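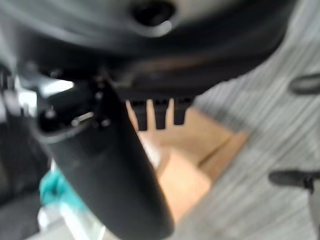
June 2018

Packed all morning. Started in the back bedroom because it has the least in it and I wanted one room finished before lunch. It wasn't finished before lunch, but the cupboard is done and so are the shelves under the window.

The boxes from the supermarket are no good for books. The bottom went on one as I lifted it and the whole lot landed on the carpet, the atlas first, on its corner. After that I used the thicker ones Halima brought over from her work and taped them twice along the bottom seam, then once across. Those have held. I put the heavy books flat at the bottom and filled the top third with jumpers, which means the jumpers are now spread over most of the book boxes and I shan't be able to find the green one until we're in. It is June, so it doesn't matter much.

Tape is Bundel, from the market. It splits down the middle if you pull it too fast. I went back to folding the end over on itself each time, the way Mum did, and that stopped me picking at the roll with my thumbnail.

Rang Flanham about the van. They had me down for the wrong address and wanted to charge 800 for the full service with packing, and I had to say again that I only want the van and two men. Olesia in their office was very decent about it and is sending a new quote. She asked whether there was a lift at the other end. There is, but it's small, and I didn't know the measurements. I must ask Neusa. The wardrobe may have to go up the stairs in pieces whatever happens, so I ought to find the Allen key before it gets packed. Last seen in the kitchen drawer with the candles.

Cheese and pickle for lunch, standing up, as the chair had the bedding on it.

Afternoon in the kitchen. I had meant to leave it till last but Esi turned up with a pile of old newspapers and it seemed silly not to use them while she was here. She wrapped and I packed. She does glasses properly — a twist of paper inside, then two sheets round, then on their sides in a row. I would have stood them up. She says on their sides is wrong as well, strictly, but she has always done it and has only ever lost an egg cup. We did the glasses, the mugs we don't use, the good plates and the fish dish. Plates went in on edge. I kept out two plates, two bowls, the small saucepan, the frying pan, and the kettle, and then had to unpack again to get the colander.

The newspapers were from April and kept slowing us down. Esi read me most of an article about hedges.

We had a disagreement about the slow cooker. I haven't used it since the flat in Wumbei Road and the lid has a chip, and I was ready to put it out for the charity van. Esi thought I should keep it, as the new kitchen has only the one small oven. It is in a box marked KITCHEN NOT URGENT, with the jelly moulds and the bread tin, so she won that one.

Labels. I've been writing on the top, and Abena told me on the phone tonight that you have to write on the sides, as they will be stacked and you can't see the tops. She is quite right and I went round after supper with the marker and did the sides. My writing on the back bedroom ones is terrible. One says either SHEETS or SHOES. I shook it and am fairly sure it's sheets.

Found while packing: the spare bicycle lock with no key, Dad's spirit level, the instructions for the old boiler, the other half of the chess set, and a bag of wall plugs. Also the Naltik lamp I accused the last lodger of taking. It was behind the hoover in its own carton. I feel bad about that and may write to him, if I have his email address still.

Thrown out: the cracked washing-up bowl, all the takeaway menus, more than 20 carrier bags, the curtain wire, the yellow towels. I kept one yellow towel for wrapping the mirror.

Neusa messaged at nine to say the flat keys are ready and that the storage number is 334, down in the basement on the left past the bikes. It has its own padlock. She'll measure the lift tomorrow. I said we'd want the storage for the tent and the Christmas things, and she said everyone puts theirs down there and then never goes down — so I have written TENT very large.

My back is stiff from bending over the boxes on the floor. Tomorrow I'll pack on the table. Still to do in the kitchen: spices, the top cupboard, everything under the sink. Then the hall, which is mostly coats, and the coats can go in the suitcases.

Need more tape, a second marker, and something to put the knives in. Halima says she can get more of the thick boxes if I tell her before noon. Have asked for as many as she can carry.

Bath and bed. The bath mat is packed, so I used the old curtain.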